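Open day at the Carotov place, anyone else go?

gasket_ian
25 September 2019
Went along to the Carotov open day with low expectations and a packed lunch. Most of it was leaflets, but the Havar demo was worth the petrol. Two arms, one table, and the job of tidying odds and ends into a white plastic bin. Umbrellas, mainly. I have 21 years in packaging machinery behind me and I have never been asked to pack a folded umbrella, for which I now see I should be grateful.
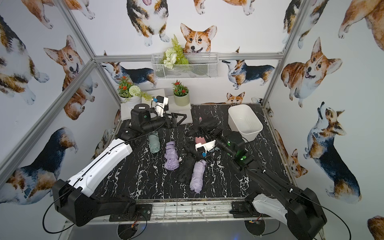 I stood there far longer than I meant to. A box is a box from any side, but an umbrella has straps and loose cloth and a handle that rolls about. Bijan Safavi was doing the talking and took every question going, including mine, which was mostly a moan.

petra_w
I went in the morning. Liked the arms, loved the corgi wallpaper, would like the wallpaper in my hall. They put the wrist camera up on the big screen, and that's the view I'd have paid for.

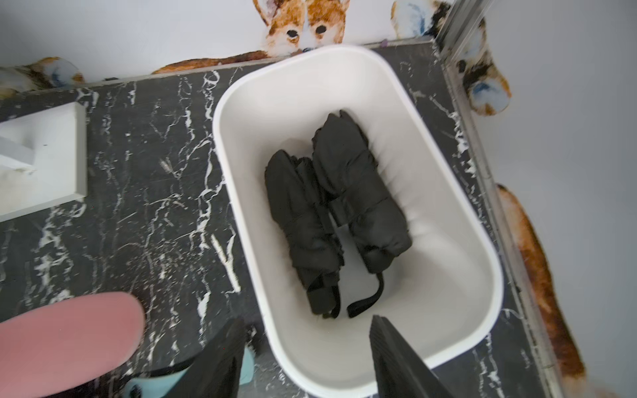 Mittens in the bin, seen from the gripper

Lam_owner
Sorry, but a child of four could do this. I paid good money for a Lam and it does one thing, quickly, all day long. Two arms and a heap of brollies isn't a product.

gasket_ian
Didn't say it was a product. Said it was worth the petrol. I have met your Lam and it stops if you sneeze.

torque_of_the_town
Got to side with Lam_owner a bit. The Vurel stand had a proper line with proper cycle times on a board. At Havar I asked for a figure and got a smile.
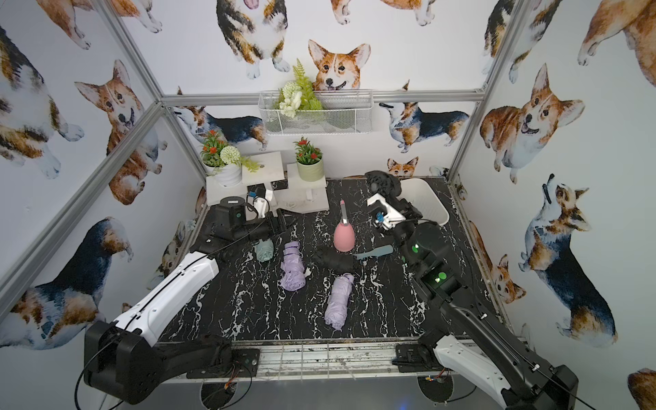
Havar table, right arm up by the white tray

petra_w
Yuk-lan Kuo gave me a figure: 314 practice runs on soft items. Whether that's a lot I couldn't tell you, but she didn't just smile.
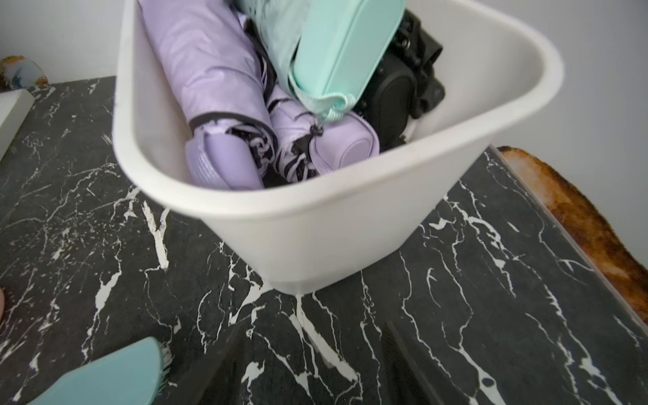 Packing is the bit I think you two are being unfair about. Anyone can drop one thing in a box. Getting the next one in beside it is where my own suitcase goes wrong every year. They had two lavender umbrellas in one bin with a mint green thing and a black camera wedged against the side, and I'd have given up and fetched a bigger bin.

Lam_owner
So would I, and it would have been cheaper.

gasket_ian
Next one's in April, if anybody wants to share a car. Lam_owner can sit in the back.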